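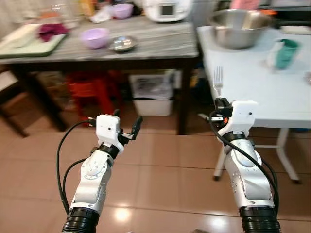

Two Tables and a Tiled Floor: Your Questions About My Kitchen

Print this page | E-mail this page

I get asked the same handful of things every time I write about cooking at tables, so I've put the answers in one place. If yours isn't covered, leave it under any post and I'll get to it (slowly, in February especially, when I'm buried in marmalade).

Why tables and not proper worktops?

Money to begin with, and then habit. When we moved in I had a quote from Mac Giolla for a full run of fitted units and I put it in a drawer and had a cup of tea. We'd brought two tables with us from the old place and I started chopping at one and dumping shopping on the other, and within a fortnight I'd stopped thinking of it as temporary. You can walk round a table! You can sit down at it to do sprouts. Two people can work opposite each other without bumping elbows, which my brother-in-law Enda Doherty and I had never managed before in any kitchen.

I do miss cupboards at knee height. I won't pretend otherwise.

Which table does what?

One is for preparing food and the other is for everything else: post, jars waiting for lids, the shopping, whatever came in from the garden. The rule is that food being prepared never crosses over. It gets broken most days around teatime, but having the rule means I know which table to clear first.

Is a marble-patterned top any good to work on?

I like it very much. It wipes down in one go and flour shows up, so you can tell when you've finished cleaning. The pattern hides faint marks from tea and tomato, so I do go over it with my hand as well as my eye. I don't cut straight on to it and I don't put hot pans on it. I once put a casserole down "just for a second" on a different table and had a pale ring to look at for the next six years.

If you want to roll pastry on yours, go ahead, only check the edges for crumbs first. I'm always finding yesterday's toast in today's shortcrust.

Doesn't the table wobble on tiles?

It did. Ceramic tiles are never as flat as they look, and one leg would always be sitting in a grout line. I shuffled the table a few inches at a time until it stopped rocking, then stuck felt pads under all the legs. Change the pads when they go hard and gritty, or they'll scratch worse than bare wood would. Brendan Quinlan wrote in to say he uses folded card and has done for 20 years, so suit yourself.

How high should the table be?

Mine's on the low side for standing work, and I'm not tall. For long jobs I sit. For short ones I put a thick board on top, and that lifts things enough to save my back. If you're tall, you may want blocks under the legs, but please get proper ones with a cup for the leg to sit in.

Where do you keep the chopping board?

At one end of the table, always the same end, and it more or less lives there. I used to tidy it away after each use and then get it out again ten minutes later, and it was silly. A board that stays put needs a few manners, though. Stand it on edge to dry after washing so air gets to both sides, and don't lay it flat again until it's dry right through. Mine slid about when it was new, so I put a damp cloth underneath while I was chopping. If yours has rubber feet you can skip that.

What about the cloth? Mine always ends up in a heap.

So does mine! A scrunched cloth takes ages to dry and starts to smell, and then you wipe the table and the table smells too. I hang it over a chair back whenever I remember, and I put a fresh one out every morning whatever state the old one is in. Dark colours are forgiving with beetroot and blackcurrant. Wash them separately the first few times, as I now own several pink pillowcases.

Plastic bowls or steel?

Both, for different jobs. I use plastic for peelings, for washing salad, for carrying things out to the compost, for anything a child is going to hold. Steel is for garlic, onion, turmeric and raw meat, as plastic hangs on to smells and stains and steel mostly doesn't. Small shallow steel bowls are the ones I'd buy more of. A chopped onion goes in one, the herbs in another, and I can see what I've got before the pan goes on. They stack inside each other and take up hardly any room.

Zyanya Ocampo asked how to get curry stains out of a pale plastic bowl. Rub it with a little oil, then washing-up liquid, then leave it on a sunny windowsill. It may take a few goes.

Do you keep forks and knives on the table?

Forks and spoons, yes, in a heavy jar on the far side, handles down for spoons and handles up for forks, so I don't grab the tines. An ordinary dinner fork does so much: beating an egg, crimping a pie, testing a potato, mashing one banana when you can't face getting out the masher. Sharp knives stay on the wall. I don't like them lying about on a surface that people lean on.

How do you stop two tables turning into two heaps?

Badly, some weeks. What helps is clearing one end completely before I go to bed. Only one end. If I wake up to a clear patch the size of a tray I can start breakfast, and the rest gets dealt with while the kettle boils. I also keep a crate for things that don't belong in the kitchen at all, and it goes upstairs when it's full. Last time I emptied it I found a Skuner bike lamp, three library cards and somebody's glove.

Anything with a lid gets the lid put on before it's moved. That one came from my mother and it has saved me a lot of mopping.

How do you clean the tiles under the tables?

Sweep, then mop, and pull the tables out properly once a month. Beige tiles are kind about dust and cruel about grout. I do the grout with an old nailbrush and bicarbonate of soda, a small patch at a time with the radio on, and I stop when my knees say so.

Would you go back to a fitted kitchen?

Ask me when I win something. I'd have a deep drawer or two, and a shelf that isn't over a doorway. I think I'd keep one table in the middle whatever happened.

Can I use bits of this in our village newsletter?

Yes, of course, just put my name on it: Róisín Kinsella. A copy in the post would be lovely.

Print this page | E-mail this page

Related
What to do with a wobbly chair
Getting smells out of plastic tubs
Soup for when the table's full
My 65 favourite jam jars, and where they all went
Oiling a wooden table without ruining your sleeves
Readers' kitchens: Sheldon Carrier's galley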